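Neues aus der Robotik-AG: Der Würfel, die Lochplatte und wir

Hallo zusammen,

eigentlich wollte ich euch schon im Februar ausführlich schreiben, aber da steckten wir mitten im Umbau unserer Simulation und ich hätte nur gejammert. Jetzt ist der 19. Juni 2026, die Sommerpause rückt näher, und ich habe endlich etwas zu erzählen, bei dem ich nicht ständig »das wird noch« dazuschreiben muss. (Ein paarmal kommt es trotzdem vor, ich warne euch.)

Für alle, die neu im Verteiler sind: Wir sind 14 Leute in der AG, von der achten Klasse bis zum Abiturjahrgang, und wir treffen uns nach dem Nachmittagsunterricht im Rechnerraum. Seit dem Schuljahresbeginn arbeiten wir an unserem Beitrag für den Gruten-Cup. Die Aufgabe dort klingt erst einmal gemütlich: Ein Greifer soll einen Rubik's Cube vor einer Lochplatte aufnehmen, drehen und so wieder hinstellen, dass eine vorgegebene Seite nach vorne zeigt. Lösen muss man den Würfel nicht. Als ich das beim ersten Treffen vorgelesen habe, gab es enttäuschte Gesichter. »Nur umdrehen?« Ja, nur umdrehen. Wir sind damit seit Monaten beschäftigt.

Die Vorrunde läuft komplett in der Simulation, jedes Team reicht also Code ein und keinen Roboter. Für uns ist das ein Segen, weil wir an sieben Rechnern gleichzeitig üben können und sich niemand um ein einziges Gerät streiten muss. Außerdem kann man einen Würfel in der Simulation sehr oft fallen lassen, ohne dass sich jemand beschwert. Wir haben davon reichlich Gebrauch gemacht!

Unser Projekt heißt Irnutden. Fragt bitte nicht, wie der Name entstanden ist, er stand eines Tages an der Tafel und ist geblieben. Irgendjemand hat inzwischen sogar ein Logo gezeichnet, das ich sehr schön finde und auf dem man leider überhaupt nichts erkennt.

Was wir seit dem Winter gemacht haben

Der Anfang war zäh. Unser erster Greifversuch funktionierte nach dem Prinzip »hinfahren, zumachen, hoffen«, und der Würfel hat sich jedes Mal zwischen den Fingern weggedreht, sobald der Arm beschleunigte. Wir haben dann stumpf die Greifkraft erhöht. Danach ist er nicht mehr gerutscht, dafür schoss er aus dem Griff wie ein Stück Seife, einmal quer durch den virtuellen Raum und auf Nimmerwiedersehen. Die Achtklässler fanden das großartig und wollten daraus eine eigene Disziplin machen.

Schuld war am Ende eine Reibungseinstellung, die wir aus einer alten Übung übernommen hatten und die für eine Holzkugel gedacht war. Decha Kaewsai hat sie gefunden, nachdem er zwei Nachmittage lang Zeile für Zeile durch die Konfiguration gegangen war, während der Rest von uns schon an ganz anderen Stellen herumschraubte und dabei vermutlich noch drei neue Fehler eingebaut hat. Decha, falls du das liest: Der Kuchen kommt noch, versprochen.

Danach kam das Thema Farben, und das hat mich persönlich am meisten Nerven gekostet. Ein Mensch schaut auf so einen Würfel und sagt »gelb«. Unser Programm bekommt ein paar Pixel und muss sich entscheiden. Je nachdem, wie das Licht in der Simulation fällt und was davorsteht, wird aus Gelb ein Oliv, aus Weiß ein Grau, und Orange ist an der einen Seite des Feldes heller als an der anderen. Wir hatten anfangs feste Grenzwerte im Code, fein säuberlich ausprobiert, und sobald der Arm näher heranfuhr, stimmte nichts mehr davon.

Aisling Kinsella hat dann vorgeschlagen, dass wir die Felder miteinander vergleichen und die absoluten Werte beiseitelassen. Also: Welche Felder auf dieser Seite sehen einander ähnlich, und welches fällt heraus? Das läuft deutlich besser. Ganz fertig ist es nicht, gerade bei den dunkleren Gelbtönen liegt das Programm noch öfter daneben, als mir lieb ist — das wird noch.

Für die Farberkennung haben wir uns einen Satz von 200 Übungsbildern aus der Simulation gebaut, alle von Hand beschriftet. Ich weiß jetzt, dass man dabei nach einer Weile selbst nicht mehr sicher ist, was Gelb ist. Wir haben uns die Bilder aufgeteilt und jedes von zwei Leuten anschauen lassen, und die Diskussionen darüber waren hitziger als jede Debatte, die ich bisher im Politikunterricht erlebt habe. Bei manchen Bildern haben wir uns auf »unklar« geeinigt und sie in einen eigenen Ordner geschoben. Der Ordner heißt »Streit«.

Zur Lochplatte

Die Lochplatte kam mit den Wettbewerbsunterlagen und wir haben sie lange ignoriert. Sie steht halt da. Bis wir gemerkt haben, dass unsere Bildauswertung die Ränder der Löcher immer wieder für Würfelkanten hielt, vor allem dort, wo sie innen hell aufleuchten. Ein paar Abende lang war ich überzeugt, dass die Veranstalter sie nur dort hingestellt haben, um uns zu ärgern.

Inzwischen mag ich die Platte richtig gern! Die Löcher sitzen in einem regelmäßigen Raster, und wenn das Programm einmal ein paar davon gefunden hat, kann es daraus ausrechnen, wo die Kamera gerade steht. Wir benutzen den vermeintlichen Störenfried jetzt also als Landkarte. Die Idee kam aus der Gruppe der Neunten, die eigentlich nur die Dokumentation schreiben sollte und dabei auf einmal die beste Frage des Halbjahres gestellt hat: »Warum nehmen wir nicht einfach die Löcher?« Ja, warum eigentlich nicht.

Die Rechnerei dahinter ist für die Jüngeren schon heftig, da braucht man Matrizen, und die kommen im Unterricht erst viel später. Wir haben es mit Karopapier und einer Taschenlampe erklärt, das hat halbwegs geklappt. Wer in den Ferien Lust auf ein bisschen Mathe hat, findet im AG-Ordner mein Skript dazu. Auf Seite vier ist ein Vorzeichenfehler, den ich noch nicht korrigiert habe, also bitte nicht verzweifeln.

Besuch im Haus Greenberg

Zwischendurch waren wir auch mal an der frischen Luft, jedenfalls auf dem Weg zum Bus. Im Haus Greenberg hatten mehrere Schul-AGs aus der Region zum Austausch eingeladen, und wir durften unsere Simulation vorführen. Die Vorführung selbst lief so mittel. Der Beamer wollte unseren Laptop nicht, der Ersatzlaptop hatte eine andere Version der Software, und so habe ich die ersten Minuten damit verbracht, sehr ausführlich über den Namen Irnutden zu reden, über den ich ja nichts weiß.

Toll war dafür das Drumherum. Eine andere Gruppe arbeitet mit denselben Wettbewerbsunterlagen und hat das Greifen völlig anders gelöst: Die fahren erst ganz langsam heran, legen die Finger nur an, warten kurz und greifen dann fester zu. Wir haben das am nächsten AG-Nachmittag sofort ausprobiert (abgucken ist ausdrücklich erlaubt, ich habe gefragt) und es in unseren Ablauf eingebaut. Der Greifer wirkt seitdem viel ruhiger. Im Gegenzug haben wir ihnen die Sache mit den Löchern gezeigt, und ich glaube, das war ein fairer Tausch.

Wie es weitergeht

Unsere Abgabe für die Vorrunde ist beinahe beisammen. Es fehlen noch das Drehen um die senkrechte Achse, das im Moment manchmal in die falsche Richtung losgeht, und der schriftliche Teil. Für den suche ich dringend noch zwei, drei Leute, die gerne formulieren. Ihr müsst dafür nicht programmieren können! Ihr müsst nur geduldig nachfragen, bis die Programmierer einen Satz sagen, den auch eure Großeltern verstehen würden.

Wer mitmachen möchte, kommt einfach beim nächsten Treffen vorbei. Wir haben nach den Ferien Platz für insgesamt 18 Leute, mehr Stühle passen beim besten Willen nicht zwischen die Tische. Vorkenntnisse braucht ihr keine. Ein eigener Laptop ist praktisch, aber kein Muss. Und bitte nichts zu trinken neben die Tastaturen stellen, wir hatten da einen Vorfall mit Apfelschorle, über den in der AG nur noch geflüstert wird.

Ein Dankeschön noch an die Firma Plarnard, die uns zwei gebrauchte Bildschirme überlassen hat. Einer davon steht jetzt hochkant und zeigt nur Fehlermeldungen. Er ist gut ausgelastet.

So nah dran am Würfel arbeiten wir zurzeit, ein dunkelblaues Feld, Orange, und dazwischen genau die Gelbtöne, über die wir uns seit Wochen in die Haare kriegen:

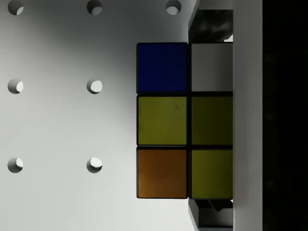
Termine und Kleinkram

Die AG trifft sich bis zu den Ferien wie gewohnt nach dem Nachmittagsunterricht im Rechnerraum. In den Ferien bleibt der Raum zu, die Simulation könnt ihr aber auch zu Hause laufen lassen, die Anleitung zum Einrichten liegt im AG-Ordner. Wer sich einen der Übungswürfel ausgeliehen hat, bringt ihn bitte vorher zurück, auch verdreht. Fragen zum schriftlichen Teil gerne direkt an mich, Fragen zu Reibungswerten an Decha.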